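Surface notes on Siter Road, Flonside. Long thread, mostly cracks. Mute if roads are not your thing.

Length walked: 345 metres, gate line to the bend and back. The bend itself is excluded. It was relaid separately and belongs to a different set of problems.

Background for anyone new. The road carries motorcycles, bicycles, pedestrians, a modest number of cars and the occasional delivery lorry that ought to know better. There is no centre line. People ride where the surface is best, and the surface is best in the middle.

Terms, so I don't have to repeat them. Longitudinal crack: runs with the traffic. Transverse crack: runs across it. Branching crack: starts as one of those and then divides. Seam: the join between two laid strips, which may or may not have opened.

A closed seam is no trouble to anyone. An open seam is a longitudinal crack with a straight edge, and should be treated as one. Half the arguments I've had about this road come from people logging seams as cracks, or the other way round.

Staining is a separate column in my sheet. Dark patches get reported as damage all the time. Most are oil or old damp marks. Put your hand on it. If the texture is the same as the grey next to it, it's a stain and it goes in the stain column.

Patches. A patch is a repair, so it should sit level with what surrounds it and be sealed round the edge. I check level with a straightedge and a coin. If the coin slides under, I write it down. If two coins go under, I write it down and tell Nurhan.

(Nurhan Uçar keeps the master sheet. All corrections go to her, with a position measured from the first gate pillar. Positions given as "near the green gate" get sent back.)

Total logged so far, all types: 273 entries. That figure includes stains and closed seams, so please don't quote it as 273 defects. Someone did this last year and it took weeks to undo.

Strip out the stains and closed seams and we're left with 70 that need sealing or cutting out. I'd call that ordinary for a road of this age and traffic. It still wants doing before the wet months.

Method for width. Feeler gauge, three readings along each crack, take the widest. I know the form says average. The average tells you very little when water gets in at the widest point.

Depth I don't measure unless the crack is wide enough to take the probe without forcing. Forcing it knocks grit down and gives you a reading of the grit.

Clear loose material before reading anything. Twigs, leaves, gravel, sweet wrappers. From a few paces off a thin forked twig on grey paving looks exactly like a branching crack, and I've got out of bed of an opinion and into it again over less.

Edges next. Much of the trouble on residential roads starts at the edge, where the carriageway meets whatever the householders have put down. Concrete strips, ramps for bikes, a bit of leftover tile. Every material change is a join and every join lets water in.

Ramps outside gates are a particular nuisance. They hold water on the uphill side. I have asked for drainage slots in them. One has been cut, badly, and it is blocked.

The sealant question. Futach quoted for the last round and proposed Pathak hot-pour throughout. I have no objection to it on cracks that run across the road. On long cracks that run with the traffic I would want it scraped flush, with grit on top while it's still tacky.

Reason: two wheels. A proud, smooth bead of sealant lying along the line of travel is something a front tyre can follow. A car driver would never feel it. A rider changing line across it will, more so in the rain.

Arlo Mercado rides this road daily and asked why I bother logging direction as well as width. See previous post. He now sends me directions in degrees, which is more than I need.

Sight level matters as well. Standing up, you look down on a crack and see a line. Get your eye close to the surface and you see the lip, and the lip is what a tyre meets. I do the second pass crouching. My knees have opinions on this.

Best light is low and coming towards you. The far end goes white and is useless, but the near ground shows every change in texture. Midday is the worst. Everything flattens out and you will under-report.

Two from Siter Road.

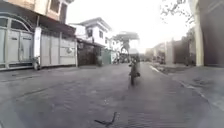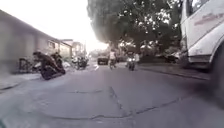 Priority should go to the cracks that cross a riding line and then divide. Once a crack divides, the wedge of surface between the arms has less holding it in place, and sooner or later it works loose as a lump. In the second picture the long dark ones in the foreground come in from the lower left, head for the right side and branch near the centre, so anyone riding the middle of the road meets them at the fork. Those go on the first sealing list.

Shallow seams and faint staining, as in the first picture, stay where they are in the sheet. Monitor only. The person on the motorcycle there is keeping to the middle, and I would leave that stretch alone until something opens.

Concrete strip in front of the gates: I need readings at the joint with the road. Two are missing from the last pass, both mine. I'll do them on the next walk.

Requests for the July round, for Futach if they're reading. Cut the patch edges square. Seal the patch edges the same day. Sweep before you pour. Keep the beads flush. None of it is exotic and all of it was in the last specification.

Also please stop spraying position marks over the cracks themselves. Mark beside them. I spent a good part of one morning trying to find a crack under its own arrow.

Sheet was updated 2019-06-04. If your copy has no direction column, it's the old one. Ask Nurhan for the current version and delete the other.

Replies about speed humps will be read but I don't have a column for them.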